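11/12/2020

Up too late again. Writing this quick before the laptop battery goes, charger is in the other room and I'm not getting up.

Chapter two. Three pages today, or three and a bit if the long quote counts, and Nele says long quotes don't count. Nele Aerts has read everything I've sent her since August and I still don't know if she likes it. Her note on the last batch: "Who is talking here, you or Brouwer?" Fair. Have been leaning on Brouwer for the whole first section, the Brouwer reader I mean, the fat one with the spine gone. Everything about letters as a form comes from there. Need to say something of my own by page 16 at the latest or it's just a book report with footnotes.

So, what do I think. The novel in letters where one side is missing. We get her letters, never his. Everybody writes about the silence as if it were a punishment. I read it again on the bus and I'm not sure. She gets funnier the longer he doesn't answer. Letter 31 she's basically doing stand up. She stops asking him things. Somewhere in the middle she starts writing for whoever might open the drawer later, and the "you" goes strange, gets bigger. THAT is the chapter. Write it down tomorow before it goes.

Problem: the translation. The English has "you" all the way through and the original has two different ones, the polite and the close, and she switches. I went through the switches for two hours and then lost the sheet. Found it again inside the dictionary. The first switch back to polite is right after the garden letter, and the translator just lets it slide by, no note, nothing. Could be a whole section on that. Could be a footnote. Ask Nele.

Database shift in the afternoon. Stukix was down again so we did entries by hand in a plain file, then it came back and ate half of them. 231 records checked out of 508 and that's the whole month. Mostly women who published one novel and then nothing, or then a cookbook. Two spellings of the same author all over the place. I've been merging them and leaving a note each time, though the guidelines say not to merge, ask first. Asked. No answer. Merging.
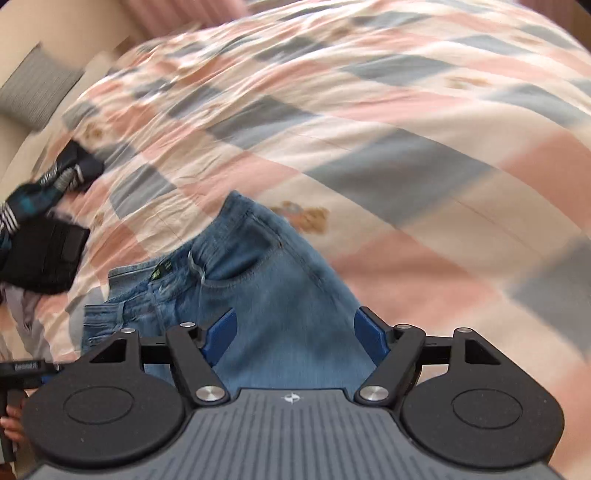
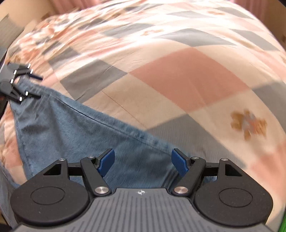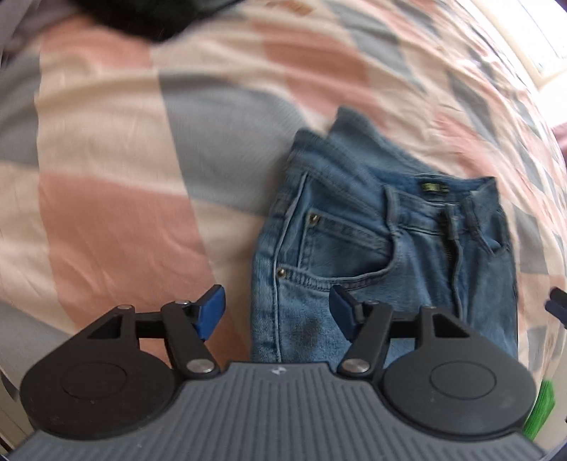

Anyway the seminar. I have to present, no way out of it, twelve minutes on the drawer idea which I only had today. Dilum is going before me (the journal people, not a person, everyone gets that wrong) with their call for papers, so the room will be full for them and then empty out for me. Fine. Less to be scared of. Should I read aloud from the letters or put them on a handout? If I read them I'll do a voice. I always do a voice. Handout.

Also the deadline for the Fleseo travel money, which I keep thinking is further off than it is. They want a one page summary "for a general reader" and I have written it four times. First one sounded like a jacket blurb. Second like an apology. The third I kind of liked and then I saw the word "liminal" in it twice and gave up. The current one begins with the drawer. Mom read it over the phone and said oh, so it's about a woman who writes letters. Yes. She asked did he ever write back and I said we don't know and she was really annoyed, wanted to know who would publish a thing like that. Might put that in the intro. The reader's annoyance, I mean, not mom.

Didn't read anything for fun this week. Started the ghost one everyone's passing around, got to the part with the well, fell asleep. Not the book's fault.

To do: send Nele the pages WITHOUT rereading them or I won't send. Copy out the you-switches neatly, two columns. Library, the blue volume is overdue. Email the guy about the guidelines again. Find a better word for silence, I've used it so many times it's stopped meaning anthing.

Battery at four percent. Letter 31 again in the morning, with coffee, original first and then the English.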